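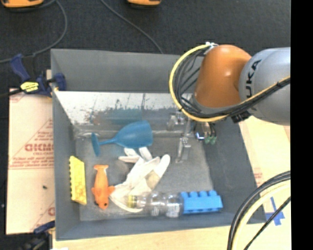 I want to put in a word for lending people your nice things. Proper nice things, I mean, the ones you'd be cross to lose, and without making a face while you hand them over.

I've been thinking about this since Saturday, when Mitali Munasinghe from three doors down brought back my big preserving pan. She'd had it since August. I'd forgotten it was at hers, and I'd very nearly bought another one (they're a ridiculous price now, have you looked?). She was mortified. I was just pleased to see it, and we ended up drinking tea on the step for an hour.

When we first moved to Patmont, everybody borrowed. You'd knock for a ladder and come away with the ladder and half a cake. These days I suspect all 8 houses on our side own a hedge trimmer, and we've barely got a hedge between us. Mine comes out twice a year and spends the rest of its life falling on my foot whenever I open the cupboard.

My sister over in Clumorholm thinks I'm soft. She lent a tent to a family at the school and it came back with a broken pole and no pegs, and that was her finished with the whole business. I do see it. I've lost books that way, good ones, and a cake tin I still think about. But she's still got the tent, and the new poles cost her less than a takeaway, and she and the tent family haven't spoken properly since. That seems a much bigger loss to me than some pegs!

What puts people off, I think, is the asking. We'd all happily lend, and we'd all rather pay for next-day delivery than stand on a doorstep feeling like a nuisance. So I've started asking for things I could probably manage without. Last week it was a spirit level. I had a lovely chat and my shelf is straight.

Anyway, the pan's free again if anyone on our road fancies making chutney. It does need a good scrub first.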